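# The Robot That Wouldn't Let Go of the Tea Towel

Dušan Vidmar keeps the tea towel in his desk drawer, under the stapler, and he brings it out for visitors with something close to affection. It has a tear along one hem as long as your hand. Everyone at Mornmont, the small laundry robotics outfit where he has worked since he left the printing trade, knows it simply as the towel, and if you spend any time in their draughty workshop behind the old Griltano cannery you'll hear it mentioned before the kettle has boiled.

The tear happened one September afternoon. The robot, a two-armed folding machine called Luangrath (after the street Dušan lived on when he first drew it up), had been asked to do what it had done all week, which was pick a cloth off a pile, spread it out and fold it. It picked up the towel nicely with both hands. Then the left hand let go as it should, the right hand didn't, and the arms began to move apart anyway with the left fingers closing again on the far corner. Dušan was holding the middle of the towel at the time. He'd reached in to straighten it, as he freely admits he had been told not to, and as he had told everyone else not to, and the cloth drew tight across his knuckles before somebody got to the stop button.

He had a graze and a bruise, nothing worse. "I was more embarrassed than hurt," he says, "and then I went home and thought about it and I wasn't embarrassed any more, I was frightened. A child would reach in just like I did."

They shut Luangrath down that evening and it stayed down for the rest of the month. The motors were checked first, then the finger springs, then the wiring in the wrist, and all of it was fine! That was the maddening part, and it sent the team back to where the robot had got its manners in the first place. Luangrath learns from people. They go about handling clothes in ordinary rooms, holding grippers with the same soft fingers the robot has, and each gripper carries its own camera, so that what the hands do and what the cloth does are recorded together.

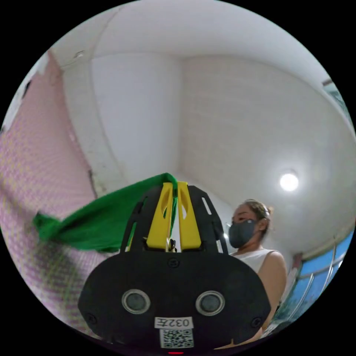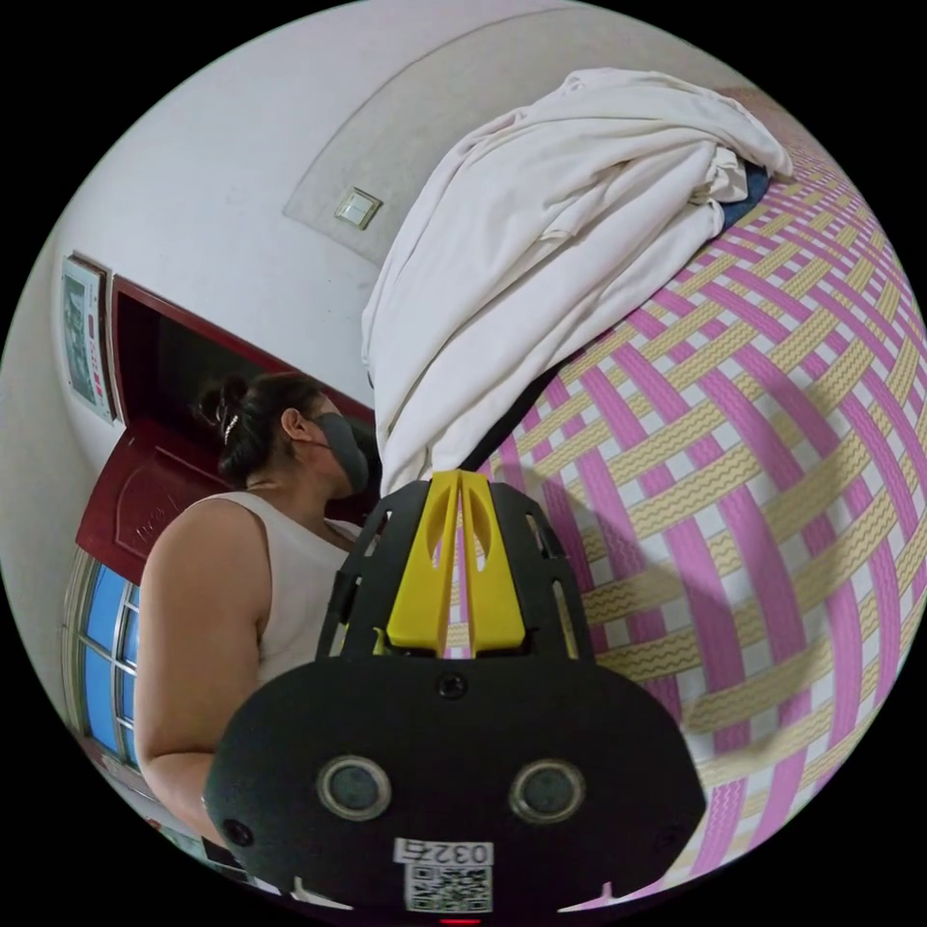
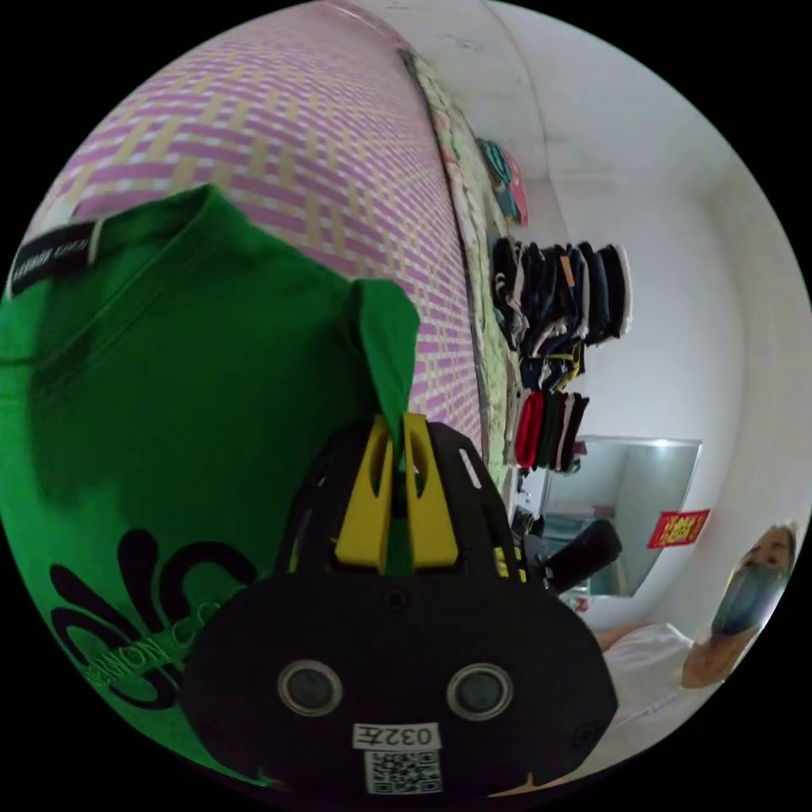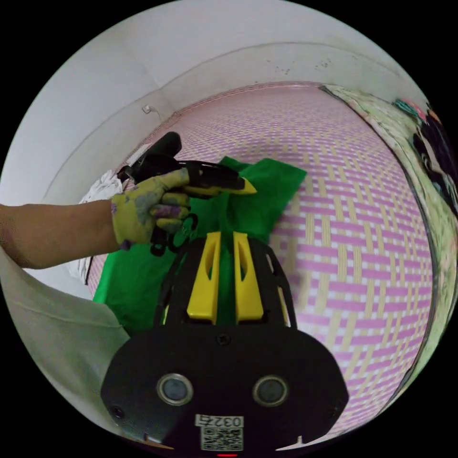
*Recording with the hand-held grippers.*

The recordings from a pair of grippers have to be lined up afterwards, left with right, and a piece of software called Dendent does the lining up. It's good at it, too. But one of the older grippers had been given a replacement clock, and the clock ran slow. At the start of a session you'd never have noticed. After 13 minutes of folding, the right hand in the recording was opening well after the right hand in real life had opened, and the machine that studied those recordings came away with the idea that you may hang on to a cloth with one hand while you pull with the other.

There were 3,806 recordings in the library by then. Dušan went through the suspicious ones himself, at night mostly, with a thermos and a ruled notebook, watching fingers open and close until his wife asked him to stop doing it with his own fingers at breakfast. He found 39 where the drift was bad enough to matter, all of them long sessions and nearly all of them involving something stretchy, which hides a late release because the cloth simply gives. A tea towel doesn't give.

The repair to the data was dull work. The bad sessions were taken out, the gripper had its clock changed, and people now tap the fingers together at the start and again at the end of every session, so a drifting clock shows itself before anything is learned from it. Sessions are shorter as well, which the people doing the folding are rather pleased about.

The other change was to the robot, and it's the one Dušan talks about longest. Until the accident, Luangrath had no way of noticing that it was in a tug-of-war. Its arms now measure how hard they're being pulled, and if the pull climbs too high both hands open and the whole machine stands still until a person comes and resets it. It drops a fair bit of laundry that way. On the morning I visited it dropped the same pillowcase 2 times running, the second time onto my shoe, and Dušan picked it up and shook it out and put it back on the pile without a word of complaint.

There's a yellow line on the workshop floor now, and a low gate that stops the arms when it's opened. He showed me how the latch works, then showed me again from the other side, and made me try it myself before he'd switch the thing back on.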